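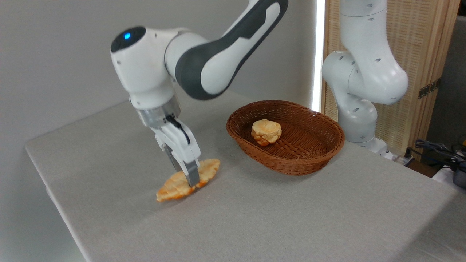

Brolura's breakfast basket comes to Flaltbridge

Apr 9, 2020

I've wanted to do a proper breakfast basket for as long as I've had the bakery, and from this week you can order one! I'm Ineke Postma, I run Brolura on Mulder Street, and yes, I write these press releases myself (usually with flour on the keyboard).

The basket is oval, woven wicker, a nice reddish brown, and shallow enough that you can put it straight on the table and let everybody reach in. Into it go croissants and round rolls, the rolls with that lumpy, cracked top my regulars fight over. I like a croissant long and ridgy with a few paler patches, so please don't write in to say yours isn't brown all over.

We sold 2,583 croissants in March, and some 681 of them went out in plain paper bags to people who told me they'd be putting them in a basket at home anyway. So that settled it.

Bram Goossens, who does our early bake, wanted jam in there as well. We argued for two days. Jam is extra.

"I still think it needs jam," says Bram, and I promised I'd print that.

We have 82 baskets to start with and I'll order more if they go. Bring yours back when it's empty and we'll refill it for the price of the bread. Orders by phone or at the counter before noon, for the next morning. Press enquiries come to me at the shop, preferably after the ovens are off.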